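Nekska opens household comparison of hand-held grippers

Reading time: 2 minutes

Nekska has begun a comparison of hand-held parallel grippers on household goods, using a furnished living room in place of a bench. Test items include upright cartons such as a medicine box, gripped by the sides between two finger pads.
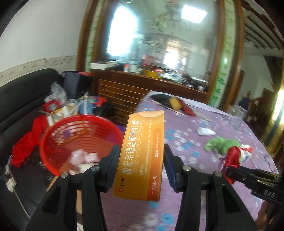
Gatchalian, October 18, 2023 – The comparison covers 2 finger pad types and 8 classes of object. Each class is allotted 40 grasps per pad. Operators work at a cloth-covered table among everyday clutter, and the objects are not fixed down.

Rigid cartons serve as the reference class. Foil packets form the harder one: the film creases under load, the contents shift, and the glossy surface makes edge detection less reliable. Grip width is logged throughout, and a grasp is scored as held, slipped or crushed.

"We want figures that carry over to an ordinary home," said Eduardo Quiambao, who leads the work. "A carton tells you about alignment. A packet tells you about force." 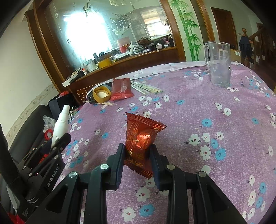
Princess Sison would have liked wrist camera exposure treated as a separate variable – bright windows and mirrors, she said, can upset tracking well before the pads become the limit. Nekska will log exposure settings with each grasp.

Results are due in April.

Related items
Ditmont controller: notes on latency
Fovik pad materials, second round
Calibrating jaw width

Contact: Kenneth Layug, Nekska press desk | © Nekska | Back to top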